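Nernska robotics club takes on the laundry pile

Students in the Nernska after-school robotics club have spent the spring on a job most of them would happily hand over to a machine: folding clothes. Their project, called Dristcombe, is building a collection of recorded household tasks that a robot arm can learn from, and the team reached 3,799 recordings in time for its open evening on 28 April 2021.

The club has 17 members this year, its biggest group yet, and they don't need a full robot to get the work done. Each recording is made by a student using a hand-held gripper, a pair of jaws on a black linkage with a camera looking out over the top. The student does the chore with the gripper, the camera records every move, and the clips go into the set that will train the arm back in the club room.

"You feel a bit silly for the first five minutes," said Aino Aaltonen, who leads the recording team. "Then you get really competitive about it! Everybody wants the cleanest fold." 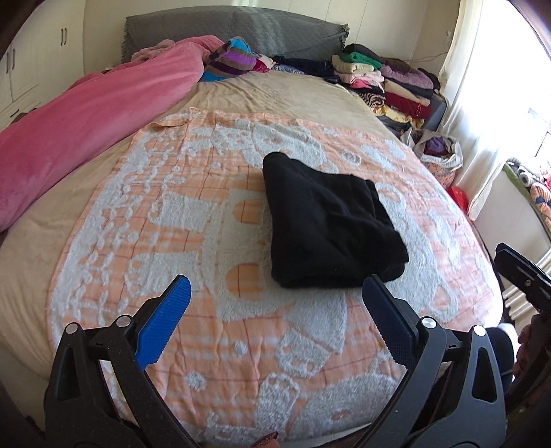 Open jaws and a folded black garment on the orange-and-white blanket.

The group started in December with wooden blocks and plastic cups on a workbench. Those went well, so well that the students began asking for something harder. Clothes were the obvious choice. A block keeps its shape when you squeeze it, but a sweater sags, slides and hides its own corners, and two sweaters never sag the same way.

Coach Lalit Nigam encouraged the team to get out of the club room and work in ordinary bedrooms, with ordinary light and ordinary piles of stuff. A robot that has only ever seen a tidy workbench, he told them, will have a rough time in somebody's house. The students took that to heart. Their recordings now cover beds, sofas, kitchen counters and one very crowded hallway.

Dark clothes have become a favorite challenge. On black fabric the edges of a fold can be hard to pick out on video, and the team has been comparing patterned and plain backgrounds to see which gives the software more to go on. Timothée Pruvost, who writes most of the club's code, is rooting for the patterned ones. He has a bet on it with Tapio Tuominen, who looks after the grippers and prefers a plain sheet. The results aren't in yet, and the stakes are a large pizza.
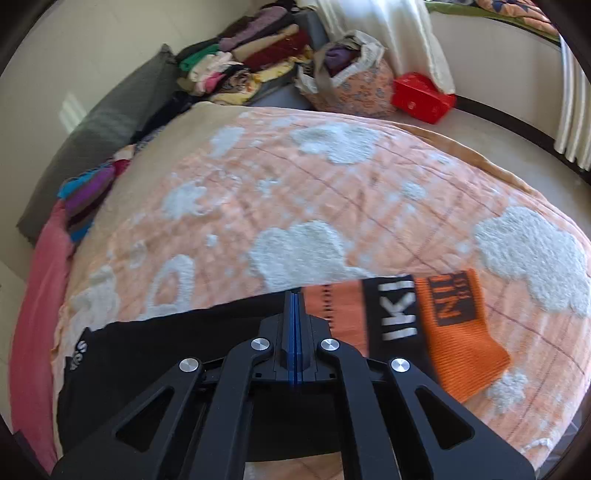 Gripper fingers together over the quilt, between a black garment and an orange-and-black one.

Tuominen has his hands full with the hardware too. The pivots need checking before each session, he said, and the grip pads get wiped down so lint doesn't build up. He has written a one-page checklist that newer members are now using, and two of them have already suggested improvements to it.

The next step is a regional student showcase hosted by Bodin, where 10 teams will present projects on robots for the home. Each team gets a table, a poster and 3 minutes to talk. The Nernska students plan to show a selection of their recordings and then let visitors try the gripper for themselves on a basket of T-shirts and socks.

Eugénie Brunet, who teaches physics and helps out with the club, has sat in on most of the practice talks. "They explain it better every time," she said. "Last week a student got a question about friction and answered it with a sock. I was delighted."

After the showcase the team will turn to training the arm, which the club has nicknamed Nakora. Nobody is promising a finished wardrobe by summer. The first goal is a single fold on a single towel, done the same way several times in a row, and the students already have a spot on the club room wall saved for that towel.

New members are welcome at any point in the year, and no experience with robots or laundry is required. Students who want to join can speak to Nigam or Brunet, or stop by the club room after classes.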